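Ground station laptop won't hold lock on Clemari during passes
Opened by: Leen Sayegh
Project: Clemari student cubesat, ground segment
Status: Resolved

Hi all, me again, sorry! The tracking laptop in the Khasawneh building has started losing the beacon halfway through every pass. It picks Clemari up fine at the horizon, we get a lovely clean trace on the waterfall, and then at the highest point it just slides off and never comes back. I've had it happen on 4 passes now, the last one at 06:40 this morning (I'd brought a flask and everything).

Already tried: restarting Bumis, swapping the antenna cable for the spare, and reloading the orbit file from scratch. Same result each time. The rotator is pointing where it should, I went up on the roof and watched it swing round.

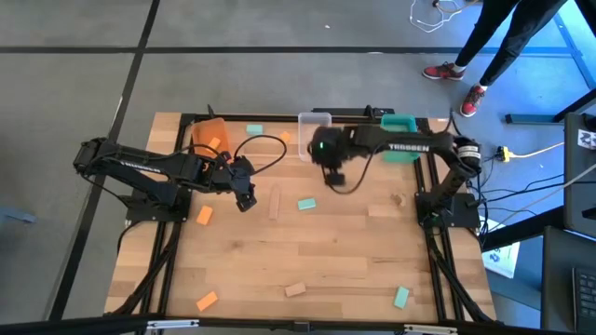 Bench, two arms fitted

Reply from Seraina Holzer

Morning Leen. If it's fine low down and goes wrong overhead then I'd look at the Doppler correction before anything else, as that's when the frequency moves fastest. Can you check the clock on the laptop against your phone? Also tell me which version of Bumis you're on. We had an update in October that reset a few of the settings, and the radio step size was one of them.

Leen Sayegh

Ooh, OK. Clock was out by 2 seconds! I've no idea how long it's been like that – the laptop was off the network for most of the summer and I suppose it just drifted. Synced it and tried the lunchtime pass. Better, but not cured. It held on past the top this time and then went wobbly on the way down, and I lost the last bit of telemetry. Bumis says it's on the October version, so I've got your update.

Step size is showing 100 Hz. Is that right? I don't remember ever touching it.

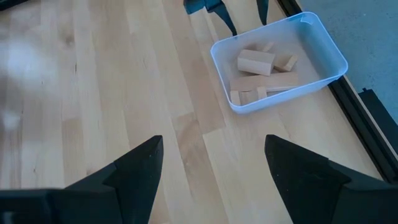
Bench top, gripper open

Seraina Holzer

No, far too coarse for this beacon. Put it down to 10, save the profile, then close the program and open it again or it'll quietly go back to what it was. While you're in there, untick "pause correction on weak signal". I'd forgotten that one. It's meant for the Furia receiver and you're not using it on this station.

Leen Sayegh

Done, both of them, and I've just sat through two passes back to back without a single dropout!! Full telemetry on each, battery voltage looks healthy, and I nearly cried into my sandwich. I've turned on automatic time sync as well and stuck a note on the lid so whoever does the early shift checks the clock first.

One small leftover: the log files are still saving with local time in the name and the decoder wants UTC. I'm renaming them by hand for now. Shall I open a new ticket for that?

Seraina Holzer

Yes please, new ticket, and attach one of the logs. Closing this one.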